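I nearly didn't go. The open day at Tindov was on a Sunday, the bus from our end of town only runs once an hour on Sundays, and I'd already promised myself a morning in the garden. But Nazma Siriwardena had sent me the flyer twice (the second time with a row of exclamation marks) and she's been so good about listening to me go on about tomatoes that I figured I owed her one. So off I went with a thermos and a muesli bar, and I'm so glad I did!

Tindov is out past the rail yards in the old Wanigasekara building, which some of you will remember as the place that used to make hat boxes. They've kept the name in big letters over the loading dock, and the colour of the brickwork has come up beautifully now it's been cleaned. Inside it's all glass partitions and whiteboards. There was a sign-in table with stickers, a plate of very good lamingtons, and a woman who told me I was visitor 437 and looked as thrilled about it as if she'd invited every one of us herself.

They send you around in groups. Mine had 17 people in it, mostly families, plus one fellow who had clearly worked with machinery all his life and asked the best questions of the day. First stop was the workshop, where they had an arm behind a yellow rail sorting plastic fruit into bowls. The kids loved it. It dropped a banana and got a bigger cheer than it had for any of the ones it got right. I had a go at the practice station next to it, where you hold a pair of handles and a small arm copies you, and I can report that picking up a wooden peg with somebody else's fingers is a lot harder than it looks. My first peg went under the table and as far as I know it's still there.

Next was Jerance, their charging and repair bay, which was a bit dry for me, although the machinery fellow had to be called twice before he'd leave. I liked the drawers of spare parts - row after row, every one labelled in the same neat handwriting. I came home and looked at my own shed with real shame.

Then we had a break for tea, and then the part Nazma had been raving about, the simulation room. It's a plain sort of office with the blinds down and one wall given over to a big screen. They have a program called Dorkine that makes up whole rooms inside the computer, furniture and all, and the robot has to get along in there as best it can. Our guide said they can get through 2,000 practice runs in Dorkine before lunch. I wrote that on my hand so I'd remember it. She also said the made-up rooms are put together by the program and nobody goes around tidying them, so you get tiles and doors and floors in combinations no decorator would ever sign off on!

She put up some views from one of the runs and said we were welcome to copies, so I brought these home with me.
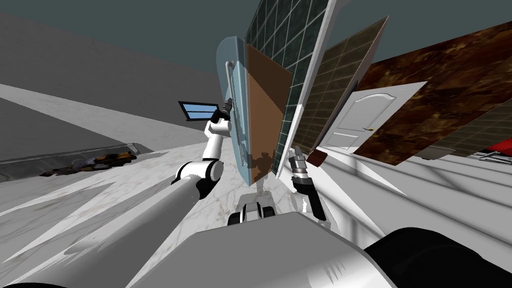
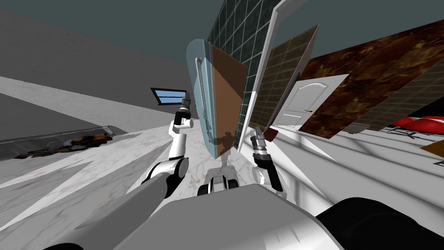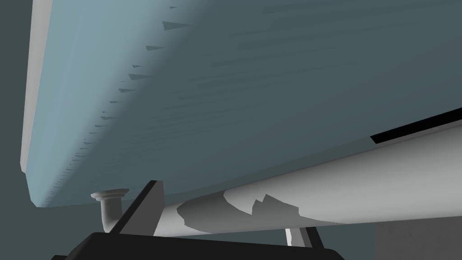
I got a seat in the second row and stayed through two sessions, which I don't think you were meant to do, but no one moved me along. What got me was how long you need to look before you find your feet. It took me ages to work out that I was looking over the robot's body with an arm on either side. Once I had that, I could follow it better, and in the first one you can see the left gripper has hold of the pale blue panel by its edge, right near that thin curved handle. I'd have grabbed the handle myself, and I said so, and the guide asked me why. I couldn't give her a decent answer! She said that's the sort of question they spend their weeks on, how you decide where to take hold of a thing when there are several places that would do. The little boy beside me was much more interested in the red sofa-looking thing at the back of the second one and wanted to know if the robot was allowed to sit on it.

After that there was a question time that ran well over. Someone asked about jobs, as someone always does, and I thought the answer was fair and not too polished. Someone else asked what it all costs to run and got a laugh and no number. I asked whether they'd ever do a garden in Dorkine, with proper beds and stakes, and was told leaves are very hard. I could have told them that.

A few practical bits if you're thinking of the next one. It's free, but you do need to book. The parking fills up early and the bus stop is an 8 minute walk, uphill on the way back. The tour has a ramp the whole way and there are chairs in the simulation room, though not many, so don't dawdle over the lamingtons. Nazma's already put both our names down for December.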